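# Shades of Pale: How Paint Names Change What People See

Tia Hebden and Imogen Bellamy, final report, January

We picked this topic because Imogen's landlord had repainted her kitchen in something called Torkora Mist and she wanted to know why she hated it. Our tutor called this "a starting point."

## What we did

We took one pale blue-gray paint and gave it two names. Half of our 20 classmates were told it was Mellor Morning. The other half got Clindum Sludge. Everyone then rated the color from 1 to 7 for warmth, cleanness and "would you sleep in a room like this."

Tia wanted a third name, Clolier, which means nothing at all. We dropped it after a pilot in which people kept asking how to pronounce it and forgot to look at the paint.

The light gave us more trouble than the names did. A pale color goes almost white where it's brightly lit and turns a cooler gray in shadow, and on anything round you get both at once. We ended up using flat cards, all shown at the same desk under the same lamp, on a Wednesday when the radiator was making its noise.
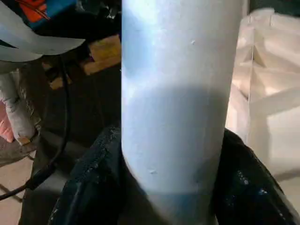 ## What we found

Mellor Morning won on every scale, and by the widest margin on cleanness. One person in the Sludge group wrote "smells damp" next to a card that had been in Tia's folder all term. Another gave it a 7 for sleeping and added that he could sleep anywhere, so we kept his score and worried about it.

## Problems

- Our classmates know us, and several guessed.
- "Warmth" was read by one person as room temperature.
- Imogen's kitchen is still Torkora Mist.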